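How to Budget for Your First Assembly Cell Without Crying in the Parking Lot

Everyone budgets for the arm. The arm has a quote, a glossy PDF and a salesperson who remembers your birthday. Everything else lives on the back of an envelope, and that is where the money goes.

I planned our board handling cell at Lulley last winter, with Senan Cronin from purchasing reading over my shoulder. Our first estimate was wrong in ways I can now itemize for you.

Step 1. Write down the task in one sentence

Ours was "pick up a small square part with a metal lid and put it in a fixture, facing the right way." If your sentence has the word "various" in it, stop and pick one part. Various is the most expensive word in automation.

Step 2. Split the budget before you ask for quotes

Put down no more than 40 percent for the arm and its controller. The rest goes to the gripper, fixtures, guarding, cabling, cameras, integration time and spares. If the arm quote eats more than its share, get a smaller arm or a bigger budget. Guess which one Senan suggested.

Step 3. Price the fingers separately

A gripper usually arrives with fingers made for gripping something you don't make. Plan on custom ones, and order 2 full sets. You will crash the first set. Our first quote for machined fingers came from Watkins and took eight days to arrive, so ask early, and ask for the price of the second set on the same sheet.

Step 4. Budget for fixtures as if you will get them wrong

You will. Print the first versions in plastic and put three rounds of changes in the plan. We changed the depth of a pocket, then the slope of its walls, then the depth back again. Printing is cheap. The afternoons spent waiting for the printer are less so, and they belong in the estimate too.

Step 5. Pay for a close view

We nearly struck the wrist camera off the list to save money. Zyanya Arellano, who had to do the actual setup, asked which of us would be lying on the floor with a flashlight instead. The camera stayed. When the clearances are this small, you want to look up at the underside of the fixture from where the fingers are.
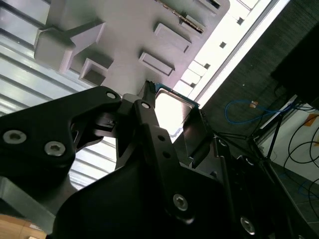

Metal-lidded chip in the gripper, close up under the gray fixture.

Step 6. Add the boring line items

Network cables, power strips, cable ties, hex keys, a stand for whatever needs a stand, and a box of spare screws in the sizes your gripper uses. I left these off as too small to matter. The orders came to 71 separate lines, and Senan printed them out for me.

Step 7. Keep a reserve and hide it well

Hold back money for the thing you haven't thought of. Call it "commissioning materials," because a line called "reserve" will be gone by Wednesday. Ours went on a replacement controller cable and a second trip from the integrator. Get the integrator's day rate in writing before you sign for the arm, including who pays for the hotel.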